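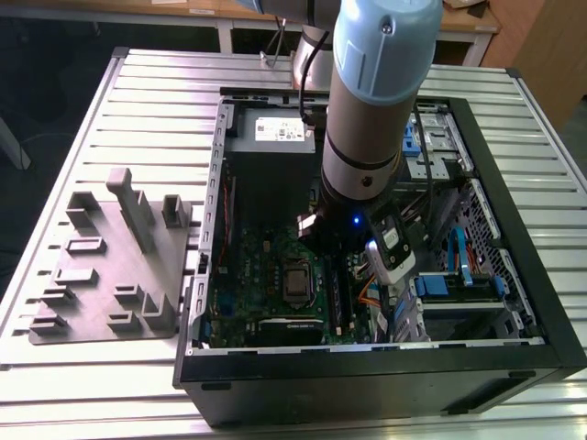 A robot arm reaches into a desktop computer lying on its side.

Can a Robot Fix Your Computer Yet?

Cleaning your room is a chore. Taking a computer apart is a chore too, but with more screws. Grown-ups would love a machine to do both. They have been waiting a long time.

Robots are already very good at one kind of work: the same move, over and over. At the Vornon factory, a robot called Akis puts lids on lunch boxes, 2000 of them before noon. Akis never gets bored. Hand Akis a lunch box that is upside down, though, and things go badly for the lunch box.

The inside of a computer is much harder. Wires bend. Little latches hide in corners. A memory stick has to go in straight, with a firm push – too soft and it won't click, too hard and you need a new computer. Your fingers feel the difference. A robot has to be taught it.

The Flolel repair shop gave its robot 25 tries at plugging in one cable. It managed 18. A person who missed that often would be asked to go and make the tea, which robots are not great at either.
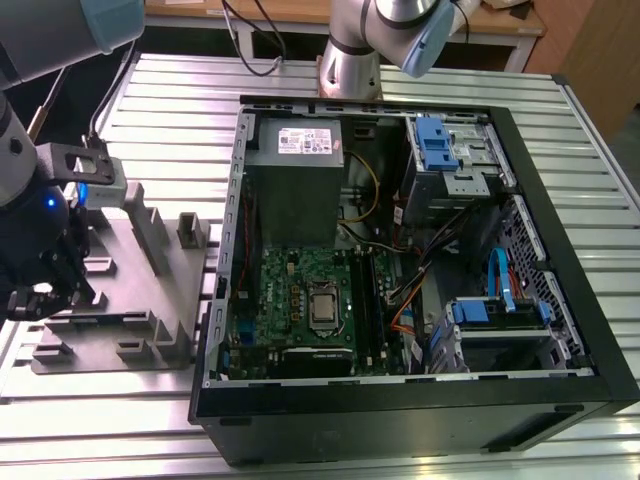
Will robots do all our chores one day?
Maybe, but not soon. They will probably get the easy, repeating jobs first, and the messy ones will take much longer. Your sock drawer is still your problem.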